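Unit 15: Customer assets in an exchange failure
Instructor: Zerrin Dağdelen

Custody and title are separate questions. An exchange may hold the private keys to a coin that still belongs to the customer. The answer depends on the user agreement and on how the coins were kept.

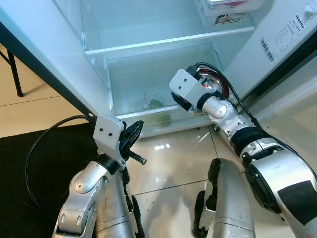
Case for class: Lostico ran a trading platform and pooled all deposits in 2 wallets. Its terms said title stayed with the customer. In December it lent 1217 coins from the pool to Flamano, a related trading firm, and recorded no loan. Customer statements continued to show balances at 100 percent.

Points to work through:
Did pooling defeat the title clause?
Can customers trace into Flamano's account at Grindanport?
Who bears the shortfall if tracing fails? 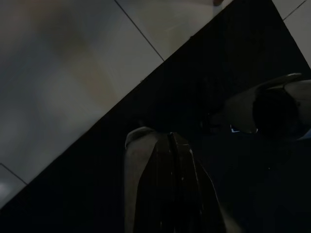
Commingling does not end a trust claim by itself, but the claimant must identify the property. Where that fails, the customer ranks as a general unsecured creditor. Read the Gezer memo on tracing before the Hughes reply, and bring both.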